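Lindon bench, cloth handling
Friday, June 13, 2025

Back on the folding question after the March break. Gineck wants a yes or no on whether the two-arm cell can take over the end of a laundry cycle: pull an item out, spread it, fold it, put it on the stack. My answer so far is "parts of it", and I want the parts written down before the review.

Setup unchanged from the last entry. Printed speckle surface, pastel walls, both arms on the front plate. Gillidex build is the one tagged for Lindon, not the Gallegos branch. Do not mix the logs; the Gallegos branch numbers its joints from the other end.

Picking up is the part I would call solved for thick cloth. Fleece and heavy knit give the fingertips something to close on, and a fold standing up off the surface is easier than a flat edge. Thin cotton still slides. Closing force is at 567 on the controller scale (full scale 1000). Above that the fingers flex and the tips cross.
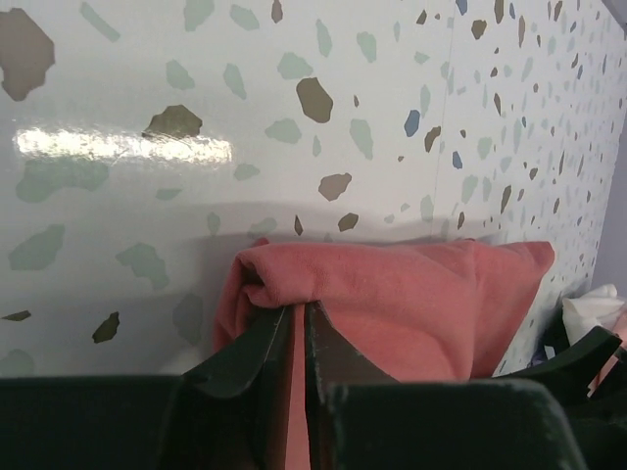
Finger wear: the edges are lightly scuffed and worn in spots. I have not seen it affect the hold, but bare spots may catch on loose knit. Check under the magnifier before the next long run and replace as a pair.

Glare remains a nuisance. The surface is glossy and a bright streak on it can be read as a cloth edge by the segmenter. Turning down the overhead light helped less than expected. A matte sheet would fix it, but then the speckle calibration has to be redone. Leaving it for now.

Spreading is where the time goes. A towel has four corners and the planner can guess the fourth from the other three. A shirt has sleeves, and a sleeve turned under the body looks the same as no sleeve. Current rule is to take two points well apart, lift, drag toward the front, set down, look again. Limit is 102 regrasps per item, then the item is marked failed. The limit is too generous. A person would have done the basket by then. 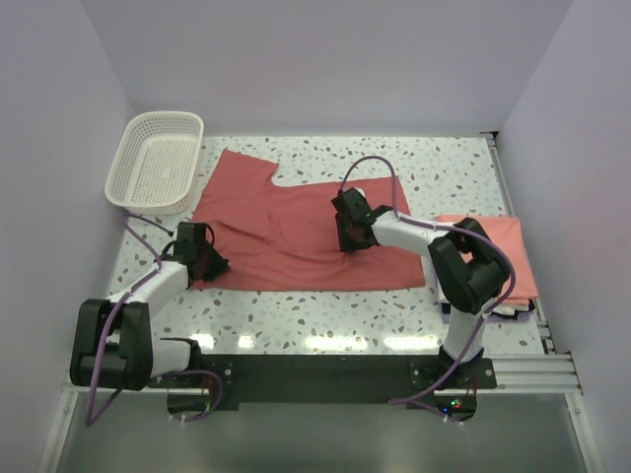 Both grippers on the red garment, folded pink cloth at right, basket empty.

Stacking: acceptable for flat rectangles. The planner keeps the right side of the table as a no-go zone once something has been put there, but the zone covers only the surface. It does not cover the space the elbow moves through. Clearance over a low stack is fine. Over a tall one it will not be. Needs a height term.

Cable slack: the loop at the right gripper is long enough for full reach, and I would not shorten it. Recheck the clips at the base.

Position for the review: towels and cloths yes, with someone to load and clear. Shirts no. Mixed loads no, until the sorter can tell a sleeve from a fold.

To do
Lower the regrasp limit to 20 and log the reason for each failure.
Add stack height to the no-go zone.
Order 2 sets of fingers.
Ask Gineck whether inside-out items count as in scope.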